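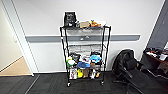 Figure 3. Wire shelving cart stocked with mixed household goods, seen from head height.

4.2 Rules for preparing and recording a shelf trial

Most of the disagreement between sites in the first round came from how the shelves were set up, and only a small part came from the robots. Two sites could run the same pick list on the same model of arm and report very different success rates. When we compared their notes, we found that one site faced every package to the front and the other put goods down as they came out of the bag. Neither site had written this down, as the protocol did not ask for it. The rules in this section were written to close that gap. They cover the shelf, the goods, the space in front of the shelf, and the record that goes with each trial.

Shelf. The protocol allows any open shelf unit with wire or solid decks. Wire decks are harder for depth sensing, and the wall behind the unit shows through the grid wherever a shelf is lightly stocked. In Figure 3 a gray wall rail passes behind the cart and is plainly visible through the second shelf from the top. We considered asking sites to hang a plain cloth behind the unit and decided against it. A rail, a baseboard or a doorway is part of the workspace and must be left as it is. What the protocol does ask is that the operator list any fixed feature that shows through the grid, so that false detections can be traced later. Units on casters must have the casters locked before the first trial of a session. If a caster has no lock, it must be blocked, and the block must be noted.

Goods. Each shelf must hold a mix of rigid and soft items. Boxes and bottles alone give results that do not carry over to homes. Plush toys, bags and pouches should be present on at least one shelf, and one item should be light enough to shift when a neighboring item is touched. Items may lean on each other and may hang over the front edge of the deck, provided they stay put when the unit is pushed lightly by hand.

Containers on the shelf need a rule of their own. A basket with goods inside is treated as one item when the task is to move the basket and as a workspace when the task is to take something out of it.
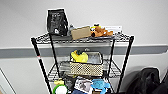
The operator must state which of the two applies before the trial starts. If a soft item reaches over the rim of a basket, it is left that way. Tucking it in counts as a change to the shelf and ends the trial series. The same goes for liners, which tend to ride up when a gripper drags against them. A liner that has moved is reset between series only.

Space in front of the shelf. The floor between the robot and the unit must be clear along the full planned path. Furniture to the side may stay if it is outside the reach envelope of the arm plus the stopping distance. Swivel chairs are a known problem because they roll and turn when brushed, and the protocol treats a chair as a moving object even when no one is using it. Bags and clothing on the floor next to the unit are allowed outside the path. They must be recorded, as the Netedham site reported that its floor-plane estimate drifted when dark fabric lay against the wall.

Viewpoint. Overview pictures must be taken from the height of the head camera. Earlier drafts accepted pictures from any angle, and the result was a set of wall-mounted views that hid the back half of every shelf. At least one picture must take in the whole unit, and at least one closer view must show the upper shelves. A close view will often lose the lowest level. This is acceptable as long as the overview shows it. Text on packages does not need to be readable. The item list carries the names.

Record. The record for a trial series consists of the pictures, the item list, the caster and floor notes, and the name of the operator. Fankhauser and Jodar both kept this record on paper in the first round, and copying it over introduced errors in item names. From the second round on, the Ginico logging tool was used at all sites. It refuses to start a series until the fields are filled in. A series may contain up to 50 picks. After that the shelf must be restocked by a person who did not do the previous layout, and the new layout gets its own record.

Of the 997 series submitted under the revised rules, 2 were rejected for missing records. We make no claim that the rules improve robot performance, and they were not meant to. Their purpose is to let a reader at another site rebuild the conditions closely enough to know what a reported number refers to.

One point was left open. Notburga Fuchs, who reviewed the draft, asked for a fixed item set shipped to every site. This would remove much of the spread between shelves. It would also fix the packaging at one point in time and make it costly for small groups to join. The current version keeps local goods and asks for a full item list. The question will be taken up again at the November revision, along with the treatment of transparent bottles, for which Section 4.3 gives interim guidance.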